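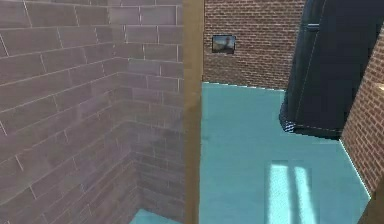 Home-built rover gets its practice house at the Omholm workshop

I stopped by the Omholm shared workshop one evening in April to see how the Hayat build is coming along, and I ended up staying until they switched off the heating. Hayat is a little indoor rover that Maham Sial has been putting together on the end bench (and, before that, on her kitchen table). The big news this month is that it has somewhere to drive - a simulated house, with brick walls, a turquoise floor and even a little framed picture hung up in one of the rooms!

Maham built the house herself over the winter, and I love it. The floor color makes no sense for anybody's home, but it is easy on the eyes after an hour at the screen, and the brick texture gives the rover's software plenty of lines to look at. There's a tan post beside one stretch of grayish-mauve wall that everyone at the bench has opinions about. The rover has to learn to swing wide of it, and so far it likes to cut things close.

How close? Maham ran 208 practice drives in the simulator last month, and 33 of them ended with a bump into something. She was pretty cheerful about that number - the batch before was a lot worse, and a bump in there costs her a restart instead of a new front bumper. She wants 300 more before the real rover goes out on the workshop floor under its own steering.

The light has been its own little project. A window patch on the floor, two pale stripes side by side, looked like an obstacle to the first version of the software, and the rover would slow down and creep up to it like a cat. The newer version, which she calls Munach, mostly rolls right over. Mostly! I watched it hesitate twice.

As for the hardware, the frame is done and the wheels are on. The motor boards came from Nallel, a small parts shop that most of us here order from, and the whole thing has cost Maham around $200 so far, not counting the drill bits she broke. The battery tray still needs a lid, and the left rear wheel squeaks.

She'll be at the end bench from 7 p.m. on the next open night, with the simulator up on the shop monitor, and she's happy to let people have a turn at the controls. Bring a USB gamepad if you have one - the workshop's only one has a sticky trigger.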